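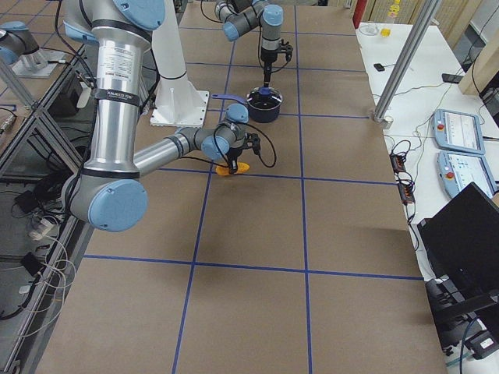 Page last changed: July, 9:55 a.m.

Looking after saucepans and lids

Most pans are thrown out for reasons that could have been fixed in an evening. A loose handle, a burnt patch on the base, a lid that no longer sits right. The notes on this page cover the jobs that come up most in an ordinary kitchen.

Burnt-on food

Let the pan cool before you put water in it. Cold water in a hot pan can warp the base, and a warped pan will rock on a flat burner for the rest of its life. Once it has cooled, cover the burnt part with water, add two spoonfuls of baking soda and simmer for 9 minutes. Turn off the heat and leave it until you can put your hand in comfortably. Scrape with a wooden spoon, then wash as usual.

For enamel, skip the steel wool. A nylon pad takes longer but leaves the surface alone.

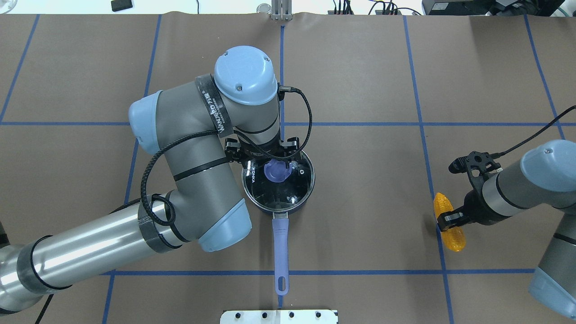
If the patch is still there after the second try, leave the soda and water in overnight. Do not use baking soda on bare aluminum, as it turns the metal dark. Cream of tartar is the thing for aluminum - a spoonful in a quart of water, brought to a boil and left to stand.

Loose handles

Check the screw first. On most pans it is a plain Phillips head and needs half a turn. If it works loose again within a week, take it out, clean the threads with an old toothbrush and fit a small lock washer. Riveted handles are another matter. Marwa Tazi, who used to run the repair counter at Merken, told me she never saw a home-set rivet last, and I have stopped trying.

Lids

Glass lids collect grease under the metal rim. Soak the lid upside down in hot water and dish soap, then run a wooden toothpick around the edge. Let a hot lid cool on a folded towel before it goes near the sink. 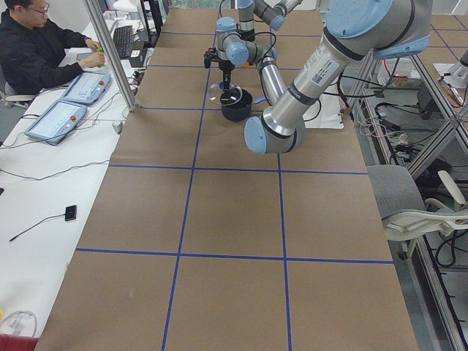 The knob usually goes before the glass does. Replacements are cheap and most fit any lid with a single center hole. I paid $2 for the last one, a Uvik, and it has held up well. Tighten it by hand and stop when it is snug, or you may crack the glass around the hole.

Storing

Nest pans with a cloth or a paper plate between them, and keep lids on edge in a dish rack inside the cupboard.

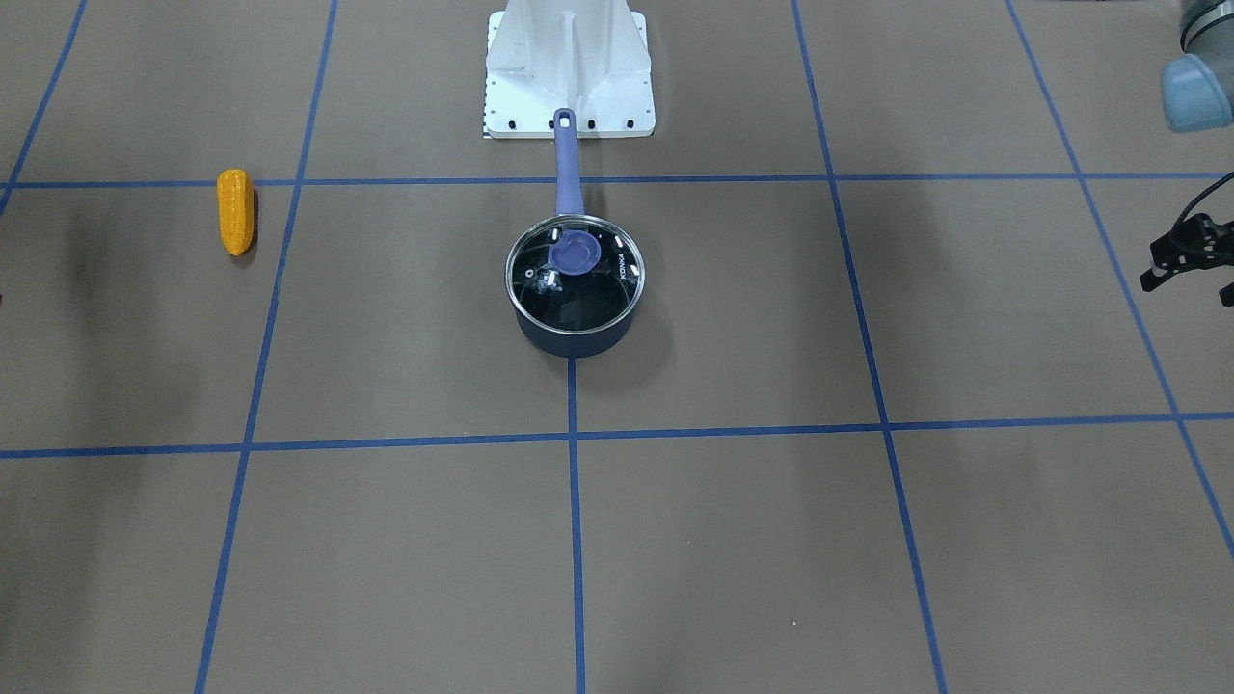 Crowding does more damage than cooking. Pans that are stacked in a hurry get scratched rims and bent lips, and then no lid fits. Before you put things away, give yourself a clear surface to sort on. A few strips of tape will divide a large one into sections, as with the blue lines on the brown surface in the photo, and you can put each pan beside its own lid. Pull the tape up when you are done, while the glue is still fresh.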